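From: Hnat Hrytsenko
To: Firkier bench list
Date: 25 December 2022
Subject: Re: Brick trials and the kitting rota

Roscoe Mahmoud wrote:

> Two of my people on the Plindska line ask whether kitting goes to
> the arms in July, and who answers for a bad tray. Can someone put
> the current state in writing?

Roscoe, current state follows. The two-arm bench works with toy bricks - red, green, yellow-orange - as stand-ins for the small housings.

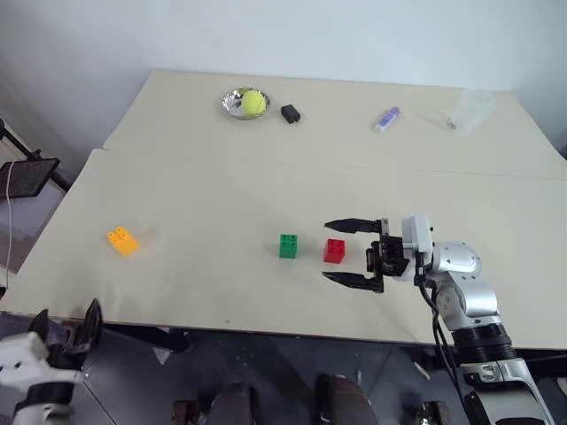 Dreltovard have asked for 600 logged picks before real parts go near it. The log stands at 398. Until it is full, the rota stays as printed and all trays are packed by hand.

What changes in July, if the log is accepted:

- Loading and clearing the bench becomes a named duty, 10 minutes at each end of a shift.
- Kitters move to inspection for part of the week. Training is 5 hours, paid.
- Stops are recorded by whoever is on the bench. The form has no box for blame and will not get one.

The arms share one work area, so both must be stopped before anyone reaches across the table.

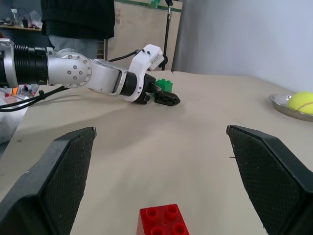
## Open points

Grade for the inspection work is not settled. Brandão wants it treated as kitting; I have asked for the higher rate - no reply yet.

Night shift is outside the trial.
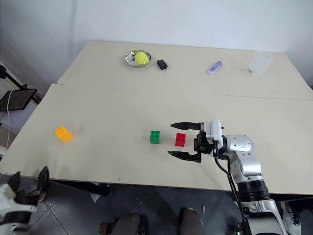

Who answers for a bad tray?

The inspector who signs it, as now. A fault traced to the arms goes to the bench engineer and is not counted against the inspector.

Hnat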